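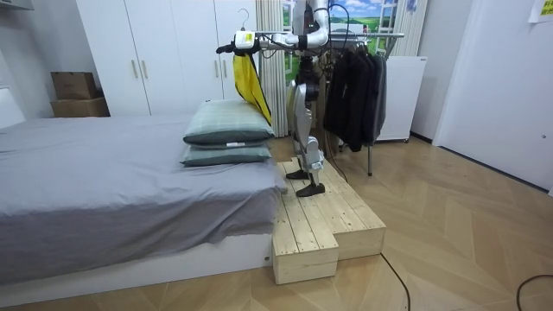 # Hurketti Questions "Five-Minute Bedroom" Claims, Asks Furniture Sellers for Proof

**GRUSTITZ, Monday, January 1, 2018** – Household advice group Hurketti today called on furniture sellers to stop promising that a new set of shelves will keep a bedroom tidy, saying it has yet to see good evidence for the claim.

The call follows a winter sales campaign by Stinditz, whose bedroom package sells for $499 and is advertised as making a room "ready in five minutes, every day." Hurketti asked the company in writing how the five minutes were measured. The reply pointed to customer satisfaction scores and did not mention a clock.

"I have no quarrel with the shelves," said Perrine Marty, head of home advice at Hurketti. "My quarrel is with the five minutes. Who was timed, what was on the floor when they started, and did anyone have to iron something?"

## What members report

Hurketti put the question to its own members and received 3,146 replies. Of those, 2,020 said they had bought at least one piece of bedroom storage and still left clothes on the bed or over a chair on most days. The group warns that its members are not a fair sample of the public. People who write to a household advice group may well have messier rooms than people who don't, or may simply be more willing to admit it.

Even so, the replies point to a problem that catalogs tend to skip. Open shelves do little for a shirt that needs a hanger, and a wardrobe does little for the boxes that came home with the last purchase. Many members said the bed becomes the sorting table, then has to be cleared before anyone can sleep in it.

Marty is also doubtful about the usual tips. "Make the bed first, they say. Fine. Then you have a smooth sheet and a yellow top on a hanger lying across the pillow, and you are back where you were."

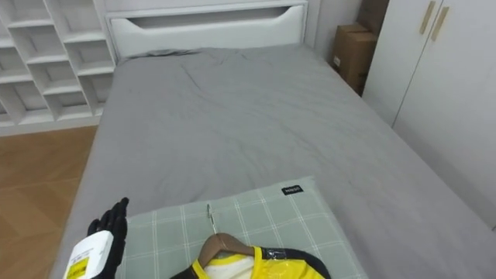 *Gray bedding, white headboard and open shelving, with two cardboard boxes stacked in the far corner.*

## A second opinion

Anatole Rolland, who runs the Groen furniture store in Grustitz and sells similar goods, agreed with part of the complaint. He said most customers already own enough storage for their clothes but not for bedding, packaging or things in bottles.

"I could sell them another cabinet, and some weeks I do," Rolland said. "Whether it helps depends on what they put in it. I can't print that on a tag."

Rolland rejected the suggestion that stores mislead buyers on purpose. Hurketti takes no position on that point – the group says it cannot judge intent from a brochure.

## Next steps

Hurketti has asked Stinditz to publish its method or drop the line from its advertising by April. It will also send a free one-page checklist to the first 1,000 households that ask for one. The checklist covers hanging space, bedding, boxes and bedside clutter, and makes no promise about minutes.

The group has not tested the checklist either and says so at the top of the page.

**Media contact:** Perrine Marty, Hurketti, Grustitz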